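Follia Table Station, Setup Guide
Section 4: Rails, holders and build order

This section covers fitting the clear holders to the rails and building the first burger. Read Section 3 (Leveling) before you start. The station is supplied by Tiltico and takes the Oria holder set.

Figures 4-1 to 4-4. Clear holders, and the tray in use.
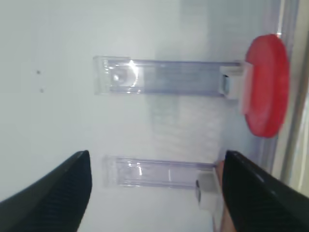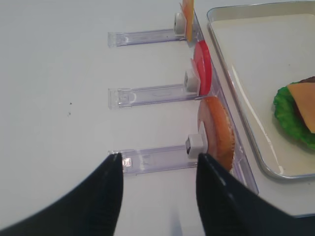
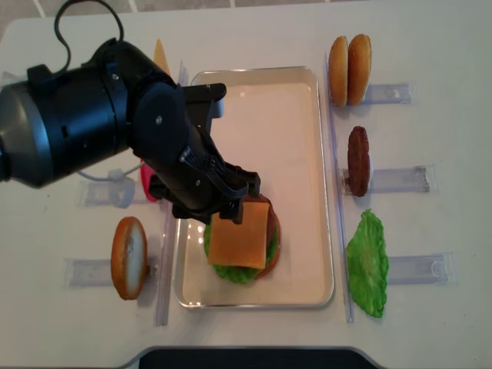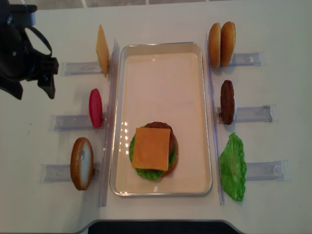

A comment left on the Guillot support page in March asks for step 5 to be done before step 4, on the grounds that a tray already in position makes the second rail awkward to square up. Either sequence is acceptable, provided the rails are checked again at step 6.

1. Wipe the tabletop and let it dry for 15 minutes.

2. Lay the first rail flat on the table. Leave 9 inches between the rail and the table edge.

3. Attach the holders to the rail. Keep them parallel, with equal spacing.

4. Set the tray next to the rail with the raised rim facing up.

5. Lay the second rail on the opposite side of the tray and attach the remaining holders.

6. Check that both rails run parallel to the long sides of the tray. Correct any drift at the far end first.

7. Load the ingredients on edge, one to a holder. Push each one in until it stands without support.

CAUTION: Do not force a thick patty into a holder. The clear plastic can crack at the slot.

8. Build from the bottom up in the lower half of the tray. Lay the lettuce first and let its edges spread past the other layers. Place the cheese above the patty.

NOTE: A cheese slice that lands slightly askew does not need to be moved. Lifting it again usually tears a corner.

9. Empty the holders, detach them from the rails and wash by hand. Do not use abrasive pads on clear parts.

Replacement holders are listed in Section 7 under part 26.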